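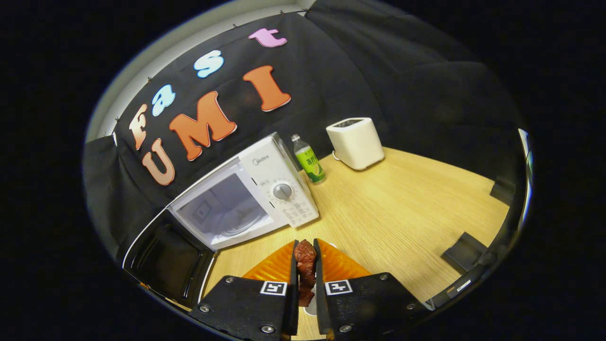

I've been meaning to put up a page about our little lunch corner at Coltley for ages, so welcome! It's one table, a few appliances and whatever people bring from home, and between noon and two it's the busiest spot in the building. The orange plate is everybody's favorite (I love the ribbed rim, the way it catches the light), and on this particular day there was a small piece of dark, reddish-brown meat to go with it, right by the microwave with its door open.

The microwave is a white Midea with a plain round dial for the timer. I'm a big fan of dials - one twist and you're done, no beeping through menus. Olesia wants one with buttons. We've agreed to disagree.

Behind it there's a white toaster, which gets most of its use before nine in the morning. Iveta brings rye bread from the bakery in Clokelitz and it goes fast, so come early if you want a slice!

The bottle with the green fruit on its label lives next to the microwave. Mine at home stays in the fridge door, but on this table things tend to stay where they were last put down.

I like the pale wood-grain tabletop too, it makes the whole corner feel warmer than the old gray one did. We had that one for three years and I don't miss it a bit.

More pictures in September, once Ctibor has put the new shelf up. If you have a spare mug, bring it over - we're always short.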